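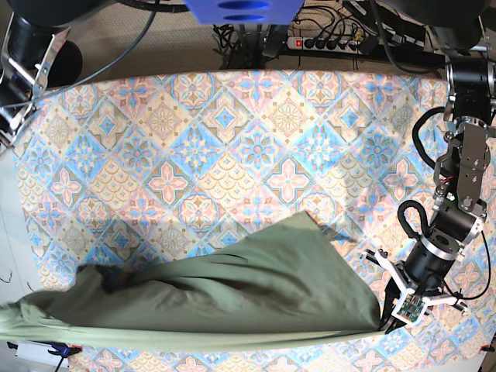
Huletti cloth handling project: progress report
Prepared by the Irnton site team
September 23, 2020

The period since the June report went mostly to collecting demonstrations for the folding task. We have 1,390 accepted episodes on the server. Another 111 were rejected in review, mainly for dropped camera data or an operator stopping partway. The rejected ones are kept in a separate folder and are not used for training.

Each episode is recorded by an operator driving both arms. Wrist camera video, joint positions and gripper commands are saved together. We changed the table covering to a busy tile print in this round. Episodes from June used a plain cover, and the Meng model trained on them did poorly whenever the background changed. Lighting is also being varied between sessions.

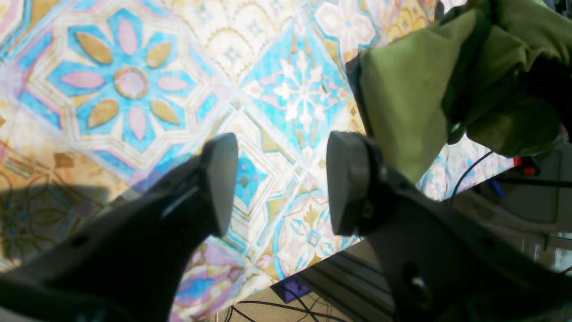
Wrist camera view with the gripper open over the tile-print surface; green cloth at upper right.

Bright light washes out part of the print in some wrist video. We are leaving exposure alone until Meng has been retrained on the full set, then we will compare.

Two items are behind schedule. The labeling tool from Bruta still loses the last few seconds of long episodes, so those are being marked by hand. The replacement fingertip pads have not been delivered.

Spending is within the approved budget. Operator hours ran over in July and were under in August. For next quarter we plan to add up to 4 new cloth types and begin towel stacking. We ask that the second workstation be approved before that work begins.

2 comments
4 shares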